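Aug 11, 2020

The case against the subscription pantry

My building's message board has been full of referral codes for Clemovik since March, and last month I gave in and used one. If you've missed it, Clemovik is the service that sends you a box of pantry staples on a schedule it works out for you. Rice, beans, oil, canned tomatoes, that sort of thing. You answer a quiz about how you cook, and a box shows up every two weeks with what it thinks you've run out of.

I went in doubtful and I'm coming out more doubtful, but I want to be fair about it, so I kept my receipts.

First, the price. The site says you'll spend less than you would at the store. Less than at which store? I compared my first box against Badawi, the small grocery four blocks from me, where I've shopped for 11 years. The box was $9 more for the same weights. The rice was close. The olive oil was not close at all, and the spices were priced as if they'd come by private plane.

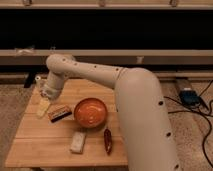

When I wrote to ask about this, I got a reply saying that the comparison should include "the value of your time." I've heard this argument for every service I've ever been sold and I have never once been handed the money my saved time is supposed to be worth. The walk to Badawi takes me 15 minutes there and back. I like the walk. I buy a peach and eat it on the way home.

Then there's the guessing. The quiz asked how often I make soup, and I said often, and so now I own more red lentils than I can see a use for before winter. You can go in and change the next box, but only up to two days before it ships, and the page where you do it is three menus down under "Preferences," next to a picture of a smiling bowl. I found it on my second try. My guess is that plenty of people don't find it, and that somebody at the company knows how many.

I'll give them the beans. The beans were good — fresher than what I usually get, and they cooked in well under an hour without soaking. If they sold the beans alone, with no schedule, I might buy them.

A reader wrote in to say I should try Bevance instead, which does the same thing with "no commitment." I read the terms. There is no commitment in the sense that you may cancel, by phone, during business hours in a time zone that isn't mine. I passed.

What bothers me more than the money is the idea underneath it, that running out of something is a failure that needs fixing. I run out of cumin, so I make a dish without cumin. Some of the best dinners I've made came from a half-empty shelf and a bad mood. A shelf that fills itself would have me cooking the same roughly nine things forever, in the order the box suggests.

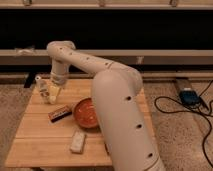 Is it worth it if you live far from a store?

Maybe for the heavy things, like flour and oil, if you check the shipping charge first and turn off the automatic schedule the day you sign up. I'd still price it against one big trip a month with a list.

A few people will tell me that everyone was short on staples this spring and a box at the door was a relief. I believe them. I stood in those lines too, and I remember being very happy to see a bag of flour. But the shelves at Badawi have been full for a while now, and the referral codes keep coming, and the ads still talk as if the last bag of rice in town is about to go.

I canceled after the second box. It took four screens, one of which offered me half off the next one, which makes me wonder what the full price was for. The lentils are in a jar on top of the fridge. If you have a recipe that uses a lot of them and isn't soup, the comments are open.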